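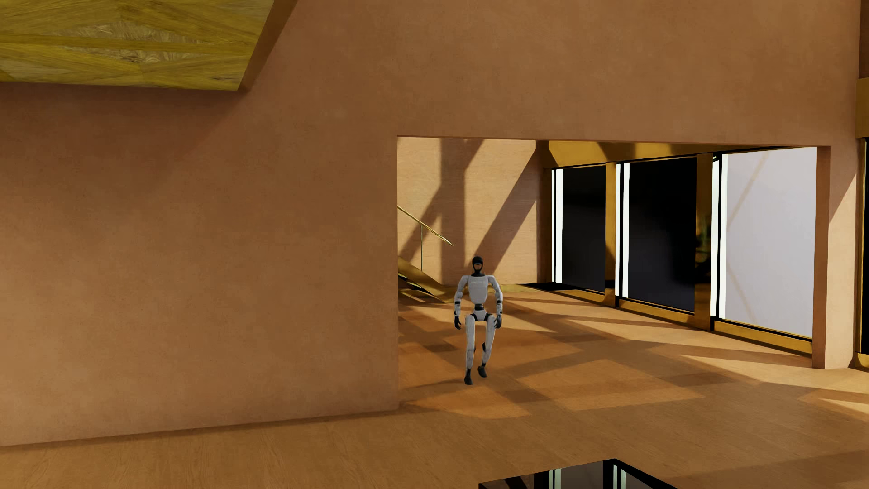

Prelville Rowing Club is an amateur rowing club based on the east bank of the Bakker River, a short walk downstream from the old town landing in Prelville. It has 123 members, and it takes in everyone from schoolchildren in their first summer on the water to masters rowers who have been pulling an oar for most of their lives.

The club began as a loose group of ferry workers who liked to race one another home after the last crossing, and for a good many years it owned just one boat, a heavy wooden four called Flultemura. She was slow and she leaked at the bow, but people were fond of her, and the name has been handed down to every first crew boat since. The present Flultemura is the seventh to carry it.

The great event of the club's year is the August race against Ekthorpe, rowed over 4 miles from the railroad bridge down to the Ekthorpe boathouse. The course has 3 sharp bends, and the last one – known on both sides as the Elbow – has settled more races than any amount of training. Prelville crews have tended to do well when the river is high, while Ekthorpe, who practice on that lower stretch all year long, are usually the stronger side in a dry summer.

Club colors are dark green with a single yellow hoop. Juniors row on weekday afternoons during the school year, and the senior crews go out at 6 a.m., or a little later in winter when the light is poor.

Last updated: August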